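Kanonora Forum > Hardware > Old Desktops and Office Machines
Print this thread | E-mail this thread
Filed under: desktop towers, cleaning, reuse of parts
Started February 27, 2025 by Umut Polat

Thread: Office tower without processor, is it worth to rebuild?

umut_polat wrote:
Hello to all. I write from the workshop of Akgül, a small repair place, and I would like to hear your opinion before I spend money. We received a Dell tower from an office that was closing. The processor was already taken out by somebody, and also the cooler. The rest seems complete: power supply, hard drive, cables, one expansion card, the plastic air shroud. The price was 20 for the whole machine, so I did not complain.

My question is simple. Do I buy a used processor and make from it a normal computer for a student, or do I take out the good parts and keep them on the shelf for other machines? I have a neighbor whose daughter needs something for writing and for school videos. She doesn't play games.

I have not connected it to electricity yet. I prefer to ask first.

broketti_fan wrote:
Good that you didn't connect it. First look at the socket with a strong lamp from the side. When a processor is removed in a hurry, the pins in the socket can be bent, and then your cheap machine becomes an expensive one. If your board is the type with pins in the socket, I mean. In the older kind the pins are on the processor and you have less to worry about.

If the pins are straight, I would rebuild. A used processor for such a board costs 25 in my city, with luck less.

tin_snips wrote:
I disagree with broketti_fan. You must also find the cooler, and in office towers the cooler often belongs together with the shroud and has its own screw positions. A general one from the store may not fit under the side panel. Then comes the thermal paste, maybe a new fan, maybe the small battery is dead. You pay a little, and again a little, and at the end you have an old computer for the price of a less old computer.

Take the power supply, the drive and the memory if there is any, and recycle the rest in a correct way.

umut_polat wrote:
Thank you both. About the cooler I did not think enough, it is true. I can ask at Statia, they have a cellar full of office machines and they sell parts one by one. Last April I bought from them a front fan and it is still working well.

tin_snips, the power supply in such towers, can you really use it in another brand? I was told the connectors are sometimes different.

tin_snips wrote:
Sometimes, yes. Compare the connectors and read the label before you put it anywhere. I had one where the big plug looked the same but the wires were in another order. I noticed before switching on, but only because a colleague was asking me about it.

marrow_lane wrote:
Please don't throw away this case! I like very much these office towers. The drive sits on colored rails that you press from both sides, and it slides out in your hand without any screwdriver. I changed drives in many of them and it is always a pleasure. Compare this with the cheap cases where you cut your fingers on the metal.

Also I would say, a machine for a school child doesn't need to be beautiful or fast. Put in a small solid state drive and she will be happy. The old hard drive can stay for photos, after you erase it properly.

broketti_fan wrote:
I agree with marrow_lane about the drive. But Umut, can you show how it looks inside? It is difficult to say something about the cooler if we don't know how much room there is.

umut_polat wrote:
Of course. The side panel is off and the tower is on its side on the work table.

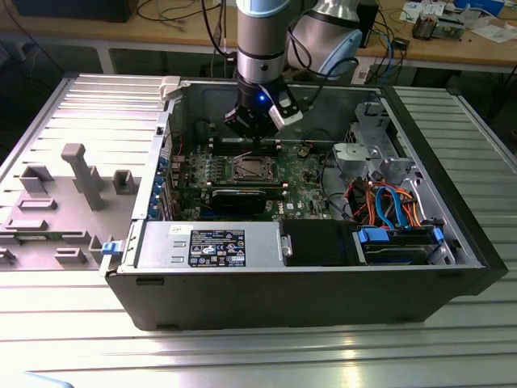

Inside the Dell tower: the empty socket near the center, the power supply at lower left, the hard drive on its blue rails.

As you asked, broketti_fan, I will look at the socket with the lamp. From the picture one can't judge the pins, I think.

marrow_lane wrote:
Blue rails, I was hoping for this. The cables I would not disturb too much. Make a note of which SATA cable goes to which connector before you pull anything. I use a bit of paper tape and a pencil.

tin_snips wrote:
I see two memory slots, both black, above the socket. Write down the model of the board and check how much memory it accepts before you buy the processor. If the limit is low, my opinion stays the same. For the cooler, hold the shroud in its place first and measure under it. Don't buy by eye.

broketti_fan wrote:
And look which processors the maker permits on this exact board. The same socket does not mean the same support. I lost 25 in this way and the seller did not want it back.

umut_polat wrote:
This is useful, thank you. So my plan is now: the lamp, then the model number, then Statia for a cooler with the correct holes. If they ask too much, I follow tin_snips and keep the parts. I will tell the neighbor to wait a little and not to buy anything yet.

marrow_lane wrote:
A good plan. Change the small battery also, it is cheap, and otherwise the clock may forget the date each time she pulls the plug.

tin_snips wrote:
With the battery I agree. With the rest I still think you will spend too much, but write us the final price and I will accept the result.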